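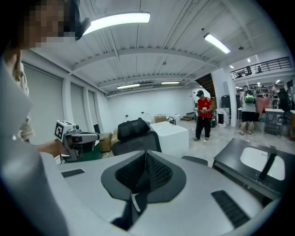

Posted 1/7/21

Every January I get sold the same thing with a different name on it. Last year it was a sleep plan. The year before that it was a juice. Now it's the paid budgeting app, and if you've been online at all since the holidays you have seen the ads for Furov, the one that says it will "find" you 386 dollars you didn't know you had.

Find it where? I've been keeping a spreadsheet since 2 apartments ago and I know where my money goes. It goes to rent, the car, groceries and a gym in Dreltgate that I stopped using in October and kept paying for out of pure laziness. I didn't need software for that one. I needed to make a phone call.

I signed up for the trial anyway so I could complain fairly. The first thing it wanted was my bank login. Then my other bank login. Then it told me I spend too much on "Lifestyle," a category it had filled with my dentist, a bag of cat litter and a set of tires. I moved the tires to "Car." Next morning they were back in Lifestyle. I moved them again and gave up.

The savings it found came to a suggestion that I switch my phone plan to Floltinum. There's a little gray "partner offer" under the button if you go looking for it. So the advice is an ad, and after the trial I would be paying 60 dollars a year to be shown it. Maybe I'm missing something. The reviews are glowing, but a lot of them were written in the same week and use the word "journey."

Some people will say it worked for them and I believe it, up to a point. If you have never once looked at your statements, then looking at them is going to help, whoever makes you do it. You could get the same result with a pencil. My aunt ran a house with four kids out of a row of envelopes in a kitchen drawer, and the envelopes never tried to move her to a new phone company.

The other thing that bugs me is the goal screen. It picked a 2000 dollar emergency fund for me, no questions about my job or my rent or whether I already had one. I do already have one. It's at Cavalcanti, the credit union, which the app can't connect to, so as far as Furov is concerned I'm one flat tire away from ruin.

I canceled on day five. It took three screens and a survey. The gym took one call and they were pretty nice about it.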